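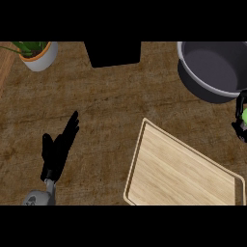

Motow Grastness pocket tool review

By Suqin Tang
Tuesday, September 21, 2021

The Grastness is a folding pocket tool from Motow, a small company that until now has mostly made bicycle tools. It has pliers in the middle and the blades and drivers in the handles, the usual layout. Motow lists the weight at 233 grams and the price at $118 with the sheath, or $18 less without it. I bought mine at full price in the spring and have carried it most days since.

I should say what I use a tool like this for, so you can judge whether any of it applies to you. I do maintenance for a few rental units and I ride to most of them. I tighten cabinet hinges, open boxes, pull staples, strip the odd bit of wire and take outlet covers off. I don't camp and I don't hunt. If you want something for the woods there are better places to read about it.

The pliers

The pliers are the best part. The jaws meet cleanly at the tip and stay lined up under pressure, even when you squeeze off center. Mine had a slight side-to-side play when new. I took it out with a quarter turn on the pivot screw and it hasn't come back. The wire cutters behind the jaws are replaceable and held in by two small screws. They cut copper wire and picture wire without trouble. They left a dent in a bicycle spoke and the spoke left a dent in them, so I would stop at anything hardened.

There is no spring in the handles. Some people like a spring. I got used to opening them with my little finger, but on a long job with a lot of cuts my hand did get tired.

Knife and saw

The knife opens from the outside with one hand. It came sharp enough for cardboard and got properly sharp after a few minutes on a stone. The lock is a liner lock and it engages fully with a click you can feel. No movement up and down.

The saw is short, and it only cuts on the pull stroke. I trimmed a shim and a piece of baseboard with it. That is the size of job it can do.

Drivers

Motow uses a standard quarter-inch bit socket instead of its own flat bits. I think this was the right decision. Any bit from the hardware store fits, and when you lose one it costs very little to replace. The downside is that the socket adds thickness to one handle, so the tool sits a bit crooked in the hand when closed.

The socket magnet is weak. Twice I pulled the driver out of a deep hinge screw and the bit stayed behind. A longer bit helps. There is also a fixed flat driver on the other handle, wide enough to open paint cans, and I use that one more than I expected.

What I don't like

The scissors are poor. They fold the tape over when they should be cutting it, and the return spring is a thin strip of steel that I don't expect to last. The file is fine on one side and nearly smooth on the other. The lanyard ring rattles, and I took it off in the first week.

The sheath is nylon with a hook-and-loop flap. It's loud and it catches lint. After a month the belt loop had started to fray along one edge – not badly, but I had hoped for better at this price. I now carry the tool loose in a jacket pocket.

Compared with the Mowat

People will ask about the Mowat, which is the obvious alternative and is easy to mix up with this one by name. I owned the Mowat for over 200 days before it went missing on a job. It's lighter and slimmer, and its scissors are much better. Its pliers are worse in every way, and it takes only its own bits. If you mostly cut thread, tape and packaging, buy the Mowat. If you mostly grip and turn things, the Grastness is the one to get.

Parts and repairs

Motow sells cutters, springs and screws separately. I ordered a set of cutters from Murcombe, the only shop near me that stocks the brand, and they were the right ones and went in with a small hex key. The instructions are one folded sheet with drawings and no text. They're clear enough for the cutters but they skip the knife lock completely.

A second version with a revised scissor spring is supposed to arrive in October. The shop had no price for it yet and couldn't say whether the new spring will fit the current model. I would wait if scissors matter to you.

Specs as given by the maker

Weight: 233 grams
Bit socket: quarter inch, magnetic
Blade lock: liner lock, knife only
Model number: 874
Finish: bead-blasted stainless, no coating

Good: pliers, knife lock, standard bits, replaceable cutters
Bad: scissors, sheath, weak magnet in the driver socket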